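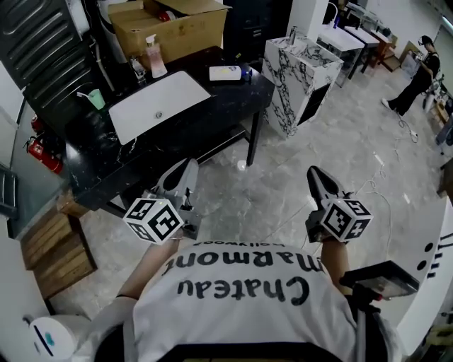 Vol. 4, No. 2, p. 17

Countertop Storage at Single-Basin Vanities: Placement, Reach and Wiping Time

Aino Sjöberg
Final project report, Interior Products and Use
May 29, 2019

1. Purpose

The project examined how everyday toiletries occupy the top of a bathroom vanity and how their placement affects the time needed to tidy and wipe the surface. Product catalogs normally show a vanity with nothing on it, or with one plant. A vanity in use carries soap, a cup, a toothbrush and one or more packages, and the remaining free surface is often much smaller than the drawings suggest.

Work was carried out in the Clundadstead showroom, where vanities and sink stands are set out along the walls for customers. The showroom was chosen over a home bathroom for two reasons. It offered several vanity types under the same lighting, and the person doing the tidying could approach from the front or the side without a door or toilet in the way.

2. The test vanity

The main test piece has a black marble top with white veining and a white rectangular undermount basin with a small round drain. A black metal shelf runs below the top. The piece is open underneath, so all daily items have to go either on the top or on the shelf.

The undermount basin matters for wiping. There is no raised rim, and a cloth can push water and crumbs of dried toothpaste directly over the edge into the bowl. On a vessel or drop-in basin the cloth has to go around the rim, and residue collects at the joint. A Gellomell drop-in unit was used for comparison.

Black stone also affects the result in a way not foreseen in the project plan. Soap film and dried drops show clearly on it, and the people tidying kept wiping until the marks were gone. On the Gellomell unit, which has a pale top, they stopped sooner. Part of the difference in wiping time between the two units therefore comes from color and cannot be credited to the basin type.

3. Items

The set was kept small so that it could be laid out again in the same way:

Soap in a pink pump bottle with a white pump head
A small clear glass bottle
A mint-green cup with a white toothbrush in it
A white rectangular box with a yellow and blue label

In the starting layout the soap bottle stood near the back of the counter, with the glass bottle to its left. The cup was at the left edge and the box toward the right side. This was called the "spread" layout. It resembles what people in the preliminary survey reported having at home: items end up wherever there is room next to the basin, and the cup drifts to an outer edge.

Two further layouts were tested. In the "back row" layout all items stood in a line behind the basin. In the "shelf" layout the box was moved to the metal shelf and the other items stayed on top.

4. Procedure

Each trial began with the items in one of the three layouts. The person tidying cleared the part of the counter to be wiped, wiped it with a damp cloth, dried it, and put the items back in the same layout. Time was taken from first contact with an item to the release of the last one. A total of 168 trials were completed on the black marble vanity and 54 on the Gellomell unit. Trials in which an item tipped over were kept in the material and marked.

Items could be moved one at a time or in pairs. No instruction was given on this point. Most people began with one at a time and changed to pairs after a few trials, usually taking the soap and the glass bottle together because they stood close to each other.

5. Results

The spread layout was the slowest of the three. Every item had to be lifted before the whole top could be wiped, and the items came from three separate areas of the counter. The cup caused the most trouble. It is light, its toothbrush raises the center of gravity, and at the left edge there is no surface beyond it to catch it if it is nudged. Most of the marked trials involved the cup.

The back row was the fastest layout. The front and sides could be wiped in one motion toward the basin, and the strip behind was cleaned by sliding the items along it. The drawback was reach. A shorter user had to lean over the basin to get to the soap, and water dripped from wet hands onto the stone on the way back.

The shelf layout fell between the other two. Moving the box down freed the right side of the top, but it required bending to check that the box was set back from the front edge of the shelf. The box is also the item most easily damaged by water, and two people remarked that they would keep it off the counter at home regardless of the time it took.

The Gellomell unit gave the same order between layouts, with smaller differences. The rim was the slow part there — it took a separate pass with a folded corner of the cloth in every trial.

6. Survey

The preliminary survey was sent to customers on the Clundadstead mailing list, and 309 replies were received. The question on items kept beside the basin was open-ended. The answers listed 1,697 items in total, which were sorted by hand into soap, oral care, cosmetics, medicine, packaging and other. Packaging was a larger group than expected. Many respondents store opened boxes on the counter until they are empty.

The survey has a clear bias, as everyone on the list had already shown an interest in bathroom furniture. It was used only to select the items in section 3.

7. Sources of error

The toiletries were clean at the start of each series, and the film that builds up under a soap bottle over several days was imitated with diluted soap. The imitation dried more evenly than real residue.

The showroom has no mirror cabinet above the test vanity. In a home, one would take part of the load off the counter, and it would also limit the height of bottles in a back row.

Stone tops differ in surface finish. The black marble was compared with a Rurska sample slab of honed stone, and the cloth dragged noticeably more on the sample. Times for honed tops will be longer, but this was not measured.

8. Recommendations

For a single-basin vanity without drawers, the strip behind the basin should be deep enough for a standard pump bottle and a cup. The base of each item was measured with Thibodeaux calipers, and the values are given in the appendix together with the trial sheets.

Where the strip is too narrow, soap should stand at the back corner nearest the user's dominant hand, and the cup should be moved in from the outer edge. Boxes belong on the shelf. A low lip along the front of the shelf would remove the need to bend and check, and a prototype lip in bent sheet metal is planned for the follow-up course.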